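Getting Ready for a Day at the Eco-Park: Tips for Packing, Walking and Cleaning Up Afterward

The new nature park at Multthorpe has been open long enough now that the young trees by the entrance are throwing a bit of real shade, and I love it! We go whenever we can. Along the way I've collected a pile of household tricks for making a park day easier, and most of them take place in the kitchen or the laundry room, before you leave or after you get home. They work just as well for the lakeside trail at Sekthorpe, or for any park with dirt paths and not many places to buy a sandwich.

The night before

Fill your water bottles three-quarters full and lay them on their sides in the freezer. Freezing them on their sides leaves a channel of air along the top, so when you add cold water in the morning it runs the whole length of the ice and you can drink right away. Leave the caps loose until the water is solid. Don't do this with glass bottles, and check the label on metal ones (many insulated bottles don't like the freezer at all).

Make sandwiches the night before only if the filling is fairly dry. Cheese is fine, so is cold chicken. Spread the butter or cream cheese right out to the crust and it will keep the bread from going soggy. Tomatoes travel separately, whole, with a small knife wrapped in a dish towel. A whole tomato sliced on a park bench tastes so much better than one that has been sitting in bread for five hours!

Boiled eggs: peel them at home. Eggshell gets everywhere, and it takes far longer to break down than people think. Put the peeled eggs in a lidded tub with a damp paper towel under them and keep them right against the ice.

Packing the cooler

Cold things keep cold things cold, so chill the cooler itself first. I put a bag of ice in ours for half an hour while I'm getting dressed, then use the same ice for packing. Heavy items at the bottom, then ice, then the soft stuff. Fill any gaps with a towel. Air pockets melt your ice faster than anything except leaving the lid up, which my family does constantly.

If you have two coolers, use one for drinks and one for food. The drinks cooler gets opened every few minutes and the food cooler gets opened once. This is my favorite tip on the whole page and I will repeat it to anyone who stands still.

Keep raw meat out of it completely unless the park allows grills. Multthorpe doesn't. Sekthorpe has 7 grill spots near the parking lot and they fill up by mid-morning in warm weather.

A better trash bag

Most nature parks have taken their trash cans away from the trails, so whatever you carry in comes back out with you. A thin grocery bag will split. Take an empty cereal box, open the top, and line it with the bag, folding the edges over the cardboard. It stands up on its own, it doesn't poke holes, and you can close the flap when the wasps find you. At home the bag goes in the trash and the box in the recycling, as long as it stayed clean.

For fruit peels and cores, bring them home too. Orange peel lies around on a trail for months, and squirrels don't need our apple cores. I keep an old yogurt tub for them and tip it straight onto the compost.

Shoes

The paths at Multthorpe are packed clay for the first stretch, and clay is a pest. Don't wipe it while it's wet! Set the shoes outside on newspaper and leave them overnight. In the morning, knock the soles together and most of it drops off in flakes. Go over the grooves with an old toothbrush or a wooden skewer, then use a damp cloth with a drop of dish soap for whatever is left.

Wet shoes get stuffed with newspaper, loosely, with the insoles pulled out and dried flat. Change the paper after two hours and again before bed. Keep them away from heaters. I ruined a good pair of walking boots on a radiator once; the glue let go all the way around one toe.

For the smell, baking soda in an old sock, tied at the top and pushed down into the toe. Shake it now and then. One sock lasts a couple of months.

Grass, berries and sap

Grass stains: rub in a little liquid laundry detergent, wait fifteen minutes, and wash in cool water. If you can still see green, do it again before the dryer goes anywhere near it. Heat sets grass stains for good.

Berry stains like boiling water, poured from a little height through cotton stretched over a bowl in the sink. It feels like magic every single time. Only do this with plain white cotton or linen, and keep children and your own fingers well back.

Pine sap comes off skin with cooking oil. Rub it in, wipe with a paper towel, then wash with soap. On jackets, freeze the spot with an ice cube in a bag, scrape off what you can with the back of a butter knife, and dab what's left with rubbing alcohol after testing it on an inside seam.

Sun, bugs and star evenings

Keep sunscreen in the cooler, in a zip bag by itself. Cold sunscreen on a hot neck is a real treat, and it won't separate the way it does in a hot glove box.

Some parks stay open late a few times a year so people can look at the sky. Multthorpe does one in March, and it is well worth the cold fingers! Cover your flashlight with a scrap of red cellophane held on by a rubber band, so your eyes stay used to the dark. Wear one more layer than seems sensible. Soup in a thermos stays hot much longer if you fill the thermos with boiling water first, leave it 6 minutes, empty it, and then pour in the soup.

Long sleeves beat bug spray at dusk, in my opinion. For bites you already have, a paste of baking soda and water calms the itch for a while.

Souvenirs and finds

Check the park rules before anybody pockets anything. At Multthorpe, pinecones on the path are fair game and everything else stays where it is. Pinecones should be baked before they come into the living room: line a tray with foil, set the oven to 200 degrees, and give them an hour while you stay nearby. That takes care of any little creatures and dries the sap to a nice shine. If they were closed up, they'll open as they dry. Let them cool completely before you touch them.

Leaves press best between sheets of plain paper inside a heavy book. Change the paper after a day. I used to skip that step and got brown spots every time.

Dusting the shelf where it all ends up

Every house has a spot where the small treasures gather, and a windy park season brings in so much dust. Take everything off and put it on a towel, in the same order it stood in, so it's easy to put back. Dust from the top down with a barely damp microfiber cloth. A soft makeup brush gets into the folds of little figures, and a clean, dry paintbrush does the same job on bigger ones.

Glass tops want very little cleaner. Spray the cloth, never the glass, or the liquid creeps in at the edge and leaves a cloudy line underneath. Equal parts white vinegar and water is plenty. Wipe one way, then buff the other way with a dry cloth, and any streak left over will tell you which side it's on. Dark furniture shows every speck, so I do it last, with a dry cloth only.

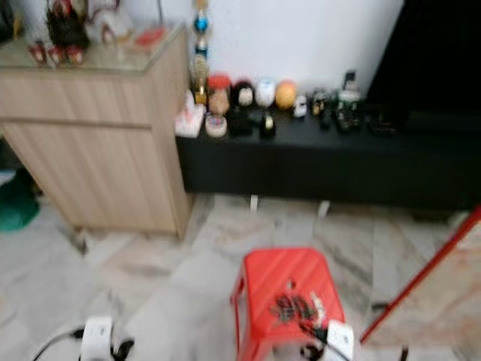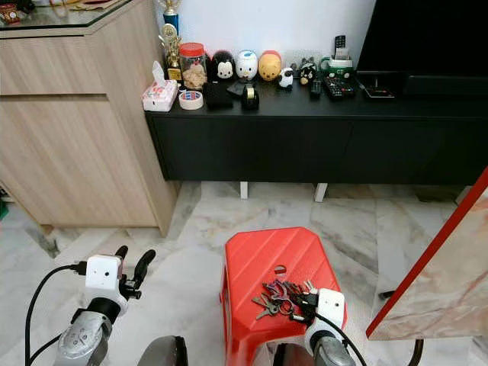 Felt dots under anything heavy are cheap and save a lot of scratches. Clean the spot with rubbing alcohol first, let it dry, and press each dot down hard. Put them on vases, bookends, the bowl you keep your pinecones in. Replace them once they feel gritty, as grit stuck in felt works like sandpaper.

Putting the kit away

The cooler gets a wash with warm soapy water and a rinse with a spoonful of baking soda stirred in. Dry it with a towel and store it with the lid propped open on a wooden spoon. Picnic blankets go over the line and get a good beating before they go in the wash, or all that grass ends up in your filter.

I keep a small box by the back door with the things that always get forgotten: bandages, a spare pair of socks, a bottle opener, wet wipes, the red cellophane, and change for the parking meter. Restock it the same evening, while you still remember what ran out. Ours is short on socks again, so that's next on my list, and then we're off to try the boardwalk at Sekthorpe before the mosquitoes get going!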